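A Visit to the Open Day of the Mathematics House in Coten

January 5, 2026

I like numbers since I was a child, but I am not a mathematician. I work with invoices. So when I read that the Mathematics House in Coten opens its doors to the public for one day, I took the early train from Leltton and went to see it.

The house stands behind the old post office. It is a brick building with three floors, and the entrance is free. At the desk they gave me a paper map and a pencil, and they told me that I could keep the pencil.

On the ground floor there is a room about counting in old times. I saw copies of clay tablets, knotted cords and a very long abacus that visitors are allowed to use. I tried to subtract 140 from 999 on it. It took me several minutes, and a girl next to me finished before I did. The text on the walls is short and well written. I would only wish for bigger letters.

The second room belongs to prime numbers. There is a game called Rititeo, made by the people of the house. You pull a card with a number, and you have to break it into primes before the sand runs out. My card said 1832. I divided by two three times and arrived at 229, and there I stayed, because I did not believe that it was prime. It is prime. The next card was 3724, which I found easier: two times two times seven times seven times nineteen.

After lunch (soup and bread in the cafeteria, good and not expensive) I went up to the lecture room. The talk was about the history of zero and lasted less than an hour. The speaker explained how the sign traveled from India through the Arab world to Europe, and how merchants in some Italian cities did not trust it at first. I knew a part of this story already, but I had never seen the old digits written side by side. The chairs in this room are hard – bring a sweater to sit on.

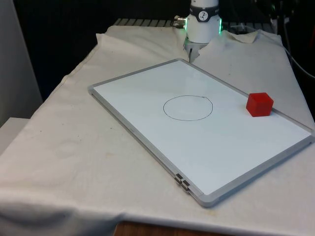 Is the Mathematics House a good place for someone who was weak in math at school? I think it suits such a visitor very well, as most of the rooms need only adding, dividing and some patience.

On the top floor is the library, which they call Abera. It has school books from many countries, and I looked for a long time at one on geometry whose language I could not read. The drawings were enough to follow the proofs. Visitors may not borrow the books, but there are tables by the window.

The small shop sells puzzles, rulers and postcards. I bought the travel edition of Rititeo for my nephew. The next open day is planned for March, and the lecture then will be about maps and how to color them. The last train back to Leltton leaves early in the evening, so check the timetable before you go up to the library.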